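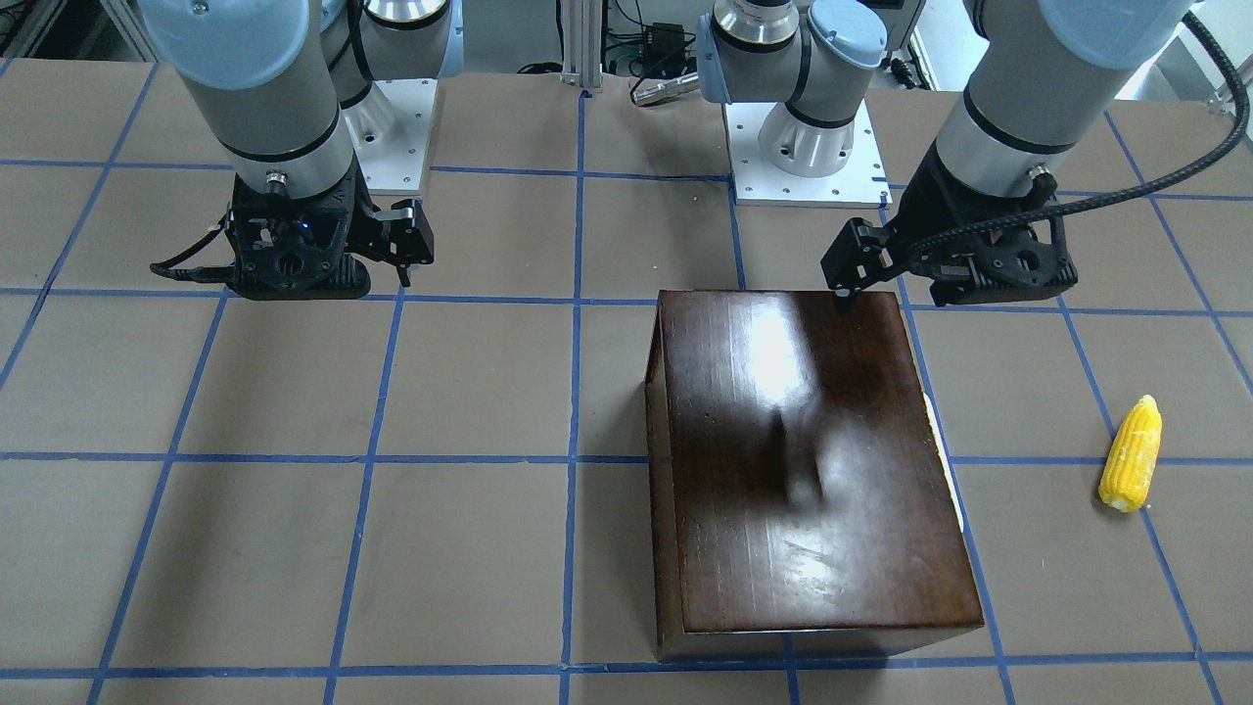

4. Evaluation of the Danimen kit

4.1 Setup

We tested the Danimen two-arm kit as it is sold to small labs, with both arms, both grippers and the vendor's control software, and we changed as little as we could. Furkwood ships it in two crates, and one person can have it running in an afternoon. The arms bolt to the table through square base plates. We covered the tabletop with plain paper and marked it into a grid with blue tape, so that any start position can be written down as a square and set up again by someone else.

The grid was the cheapest part of the whole study, and we would not work without it now. When a trial went wrong we could put every object back where it had been and run it again in under a minute.

4.2 Tasks

All trials came from the Nechyporuk task list, which pairs a large rigid object with a small irregular one. Figure 3 shows a layout from the box and corn task: a dark, glossy wooden box between the arms and an ear of corn on the paper beside it. One gripper is at the far edge of the box top, while the other is above the paper with nothing in it. The task asks the arms to open the box, place the corn inside and close it again.

Figure 3. Box and corn task on the taped grid. The robot's left arm is on the right side of the picture.

We like this task a great deal! It looks easy, and it asks for a lot. The polished surface throws back glare from the overhead lights, the lid has to be held at its edge, and the corn rolls if a finger touches it off center.

4.3 Results

We logged 3076 trials in total, and 2766 of them finished with no help from the operator. Of the rest, 228 needed a single correction by hand and the others were stopped. Nearly all the stopped trials were lid slips, where the finger pads lost the edge partway up. Moving the box one grid square closer to the bases cut these sharply, and we suggest new owners try that first.

What impressed us most was how well the two arms share a small space. In 40 trials we set the start positions so that the planned paths crossed, and the software had one arm wait for the other each time – no contact, no operator stop. Uliana Melnychuk repeated this set at the Grevville site with her own kit and saw the same behavior.

Two complaints remain. The cable to each gripper needs more slack than the manual says, and the software drops its saved poses after an update. We reported both in August, and a fix for the second is in testing.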